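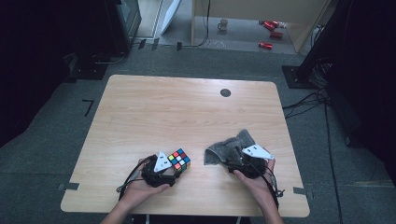
Try one with real stickers before you spend money on a fancy one, Grestwood wrote under my last puzzle post, because the cheap ones have gotten better than you'd think.

Well, Grestwood, I listened! I've spent a good month with the Jelten 3x3, a plain stickered cube with a black plastic body, and I'm a bit in love with it.

Search reviews Enter keyword Go

Jelten 3x3 Stickered Cube
Posted in April by the Saturday Puzzler

I should say where I'm coming from. I'm not fast. My best solve ever is 44 seconds, and on a normal evening I'm at 71 and happy about it. I learned on an old stickered cube that squeaked, moved on to a stickerless Huamán that spins if you so much as breathe on it, and had pretty much decided stickers were over. The Jelten cost me 8 dollars at a toy store, so I figured it could live in my bag and get beaten up.

First thing I noticed was the turning. Straight out of the package it's a little dry and slow, and I nearly put it in the drawer. Give it a few evenings. After maybe a week of scrambling in front of the TV mine loosened up beautifully, and now it has this soft, low click that I really enjoy (my Huamán is nearly silent, and I didn't know I missed the noise until I got it back). It won't cut corners the way a speed cube does, so if you're sloppy with your layers it'll lock up on you. That has cleaned up my turning more than any video did.

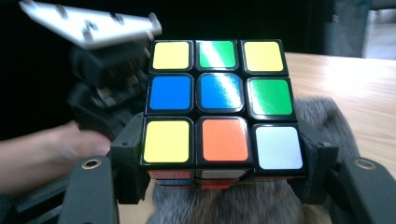 The colors are good and strong, too, and the black borders make it much easier for me to pick out pieces at a glance. On the stickerless one I'm forever mixing up orange and red under the kitchen light. The stickers are shiny, though, and under a bright lamp you do get glare, enough that I tilt the cube a little during inspection. A matte set would fix that, and Grendier sells replacements, but I haven't tried them yet.

Grip is fine with dry hands. With lotion on, forget it - it slides all over the place. I practice on an old towel so it doesn't clatter when I drop it, and I drop it plenty.

One corner sticker has started to lift. I pressed it back down and it's held so far, but I do keep a fingernail off it. The tension screws sit under the center stickers, so adjusting it means peeling those, and I've left mine alone.

My app has me at 2,344 solves across all my cubes, and the Jelten is catching up with the Huamán fast. For racing I'd still grab the Huamán. For the couch, the bus, or teaching a kid the first layer, I'd buy this one again tomorrow, and I'm already thinking about the 4x4.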